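Who Tells the Robot to Be Careful?

Print this page | E-mail this page

People have house rules. Take your shoes off. Don't run with scissors. Robots have house rules too, except theirs are written down by grown-ups in very long documents with very few jokes. We have read some of them so that you don't have to. You're welcome.

Rule one: know where the robot can reach. Every robot arm has a space it can swing about in, a bit like the space you need for a really good cartwheel. Before anyone switches the arm on, they work out how big that space is and keep heads, elbows and sandwiches out of it. Big factory arms, like the ones made by firms such as Comau, are often kept behind a fence. The fence isn't there because the robot is cross. A robot is never cross. It just doesn't know you are standing there, and it has a car door to move.

Rule two: have a stop button, and make it easy to hit. It is usually red, it is usually fat, and it should be close enough to thump without going for a walk first. At the Clunora workshop in Plillton there are four of them in one room. Every new person is asked to point to all four before they may touch anything else. Some people find three and look very worried.

Rule three: tidy up. A robot can get muddled by clutter, just as you can when you look for one sock in a heap of everything. So people who teach robots to handle cups and plates often start with a plain table and hardly anything on it – no pencils, no phones, no half a biscuit.

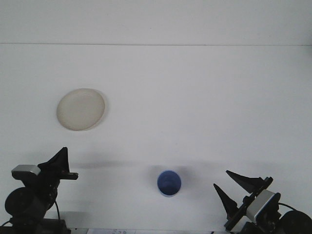
Chraibi wrote to us after our February page to ask whether a small robot needs rules at all, seeing that it could hardly knock over a hamster. A fair point, and good news for hamsters. But small arms can still pinch a finger, and fingers are in short supply. Most of us would like to keep the set.

Rule four: start slowly. A new job is tried at a crawl, and somebody watches. If it goes well six times in a row at Clunora, the arm may go a little faster. If it goes badly, it's back to the crawl. This is dull to watch. Dull is what the watchers are hoping for.

Who checks the rules? People do, with clipboards. A robot can't tell you it has been naughty, so someone has to look.

More from these pages:
Why Robots Are Bad at Socks
What Is a Sensor?
Can a Robot Get Tired?

Questions? Use the contact form | © Clunora, Plillton | Page updated May 31, 2019 | Back to top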